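The Long Way Home to Stisteria

I was supposed to be cleaning out the garage the afternoon I finally sat down with Stisteria, and I'm afraid the garage is still waiting.
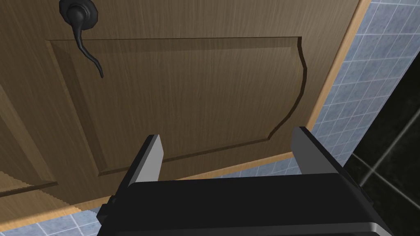
It's a fantasy film, two and a half hours of it, and I'd been putting it off because the last few quest movies I saw left me cold. All that marching! But a friend at work kept pestering me, and I'm glad she did, as this one has its own peculiar flavour and I've now watched it 3 times.

The story follows a young mapmaker from Momier, a salt-trading town where every household owes one child to the river guild. She's sent upstream to chart the drowned kingdom of Pidotine, 55 years after the floods took it, and her only company is a grumpy ferry pilot who won't cross water after dark. You can guess they end up crossing water after dark. What I didn't guess was how long the film would let them simply talk in that boat, grumbling about soup and old debts, before anything with teeth showed up.

And the teeth, when they come, are wonderful. The creature work was done by a little effects outfit called Matar, who built the river hounds as full-sized puppets and only touched them up by computer afterward. According to the making-of feature, they sewed 3,613 scales onto the biggest one by hand. I believe it — there's a weight to the thing when it hauls itself onto the jetty that made me pull my feet up on the couch.

I do have grumbles. The villain gets one good speech and then mostly glowers in a grey cloak, and the middle hour could lose a feast or two. The score is lovely but it never, ever shuts up.

Still, I'd send anybody with a soft spot for swords and bad weather straight to it. There's a sequel planned to start shooting in September, set on the far side of Pidotine, and I hope they bring the ferry pilot back.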